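**Tabletop working group – minutes, September**

Location: Paredes building, ground floor workshop
Start: 9:30

**1. Previous minutes**

Accepted with one correction. The table listed as 400 mm deep is the side shelf. The main table has not been remeasured.

**2. Surface**

The white top stays in use for small-object work. The gray top from Botness was compared with it at the last session and showed fingerprints under the overhead light. It goes back into storage.

Marks on the white top are to be removed with a damp cloth first. If a mark stays, use the mild cleaner from the Lelano kit. The scouring pads have been taken out of the cleaning drawer. Two members asked for a fixed center line in tape. The group did not agree: tape edges lift after a few weeks and leave glue. A pencil tick at the front and back edges will be tried until the next meeting.

**3. Clear area and placement of objects**

The middle of the table is to be kept clear at the start of each run. Spare items go on the side shelf, labels facing out. Items left on the table overnight will be moved to the shelf by whoever opens the room.

Small round objects were discussed at length. Set near the far side they are hard to reach from a seated position, and they roll if the table is bumped. Proposal: keep them at least six centimeters in from any edge. Accepted for a trial period.
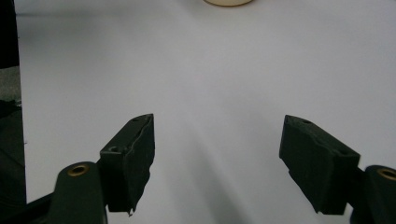
*Item 3: white tabletop, open middle area, small cream-colored round object at the far side.*

The question of a raised lip along the back edge was put off. A lip would stop rolling but makes wiping slower, and crumbs and dust collect against it. Prices to be requested from Anumora for a removable strip.

**4. Storage**

The object list now stands at 486 entries. About six of these are duplicates under different names and will be merged. Boxes are to be labeled on the short side only, as the long side is hidden once they are on the shelf. Lids stay on.

**5. Lighting**

No change. The request for a second lamp is carried over.

**6. Actions**

- Remeasure main table, depth and height
- Return gray top to storage, wrapped
- Add pencil ticks, front and back
- Ask Anumora for price and lead time on strip
- Merge duplicate entries in object list

**7. Other business**

The door to the workshop sticks – reported to building services, no date given.

Closed 10:40.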